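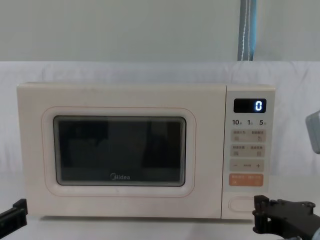

Pirnance opens shared kitchen in Killalville

Pirnance has completed the shared kitchen on the ground floor of its Killalville building. The room serves 14 tenants and opens on Sunday.

Equipment includes a countertop microwave oven with touch controls, a kettle and a fridge with 70 litres of space per floor. Worktops were supplied by Bañez. Food must be covered when heated, and the microwave is to be wiped out after use.

The kitchen will be cleaned 3 times a week. Bookings for larger groups are taken at the Pirnance front desk.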